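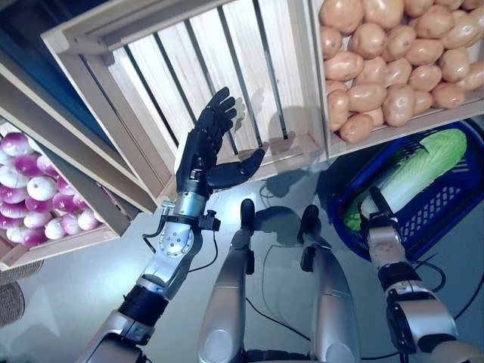

Slide 1. Left hand open at the empty crate, right gripper in the blue basket with the cabbage.

Good morning. I'm Nilton Cárdenas, and I work on the teaching side at Plerkum. Iresha Sarkar is sitting near the front and will take the questions on hardware.

I want to talk about teaching a robot to sort vegetables by remote control. The operator moves, the arms follow, and we record both. Say early on that there is no clever planning in this part. A person does the task and the robot's joints are logged while they do it.

Mention Garo here. It is our name for the control rig. New operators get 18 practice runs on it before we keep anything they record.

Point out that the two arms end differently. An operator who is good with the left hand may still be slow with the right, and we train them one side at a time.

(Pause. Ask who has driven an arm remotely.) 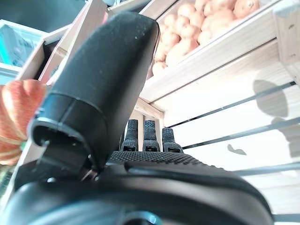 Slide 2. Close view from the gripper, potatoes behind.

This is the view people forget to look at. The operator mostly watches the head camera, but the learned policy gets the close one as well. The padded finger takes up a lot of it. We tried moving the camera further back at Plorham and lost the fingertips, so we put it back.

Shadows matter too. There is a large one on the pale panel, and it moves when things move. We keep them in the training data.

First batch: 300 demonstrations. We recorded 741 and threw the rest out, mostly for long pauses where the operator was thinking. A pause teaches the robot to pause. Don't spend long on this, it comes back in the Bedoya section.

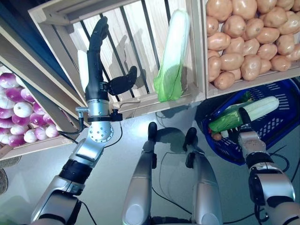 Notes last changed: September, after the run-through with Iresha

Slide 3. Two cabbages, one standing in the crate and one in the basket with the right gripper against it. Ask the room which one they would teach first. Most people pick the crate. We start with the basket – the walls hide things and the operators need the practice.

Cabbages are harder to teach than potatoes. They are long, so the operator has to choose which end to go for, and two operators will choose differently. Bedoya is the labelling tool we wrote to mark that choice. If both habits go in unmarked, the robot can end up reaching between the two.

Skip the Bedoya screens if we are past twenty minutes. 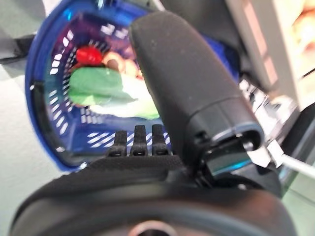
Plorham, September

Slide 4. Mixed basket. The finger covers part of the tan item and part of the green one, and the operator has to decide from the head view. I ask them to slow down at this point but keep moving.

Last thing before questions. Write down who drove each run. We left it out of the first batch and had to work it out from the rota.

Questions to Iresha first, then me. Spare slides are after the blank one.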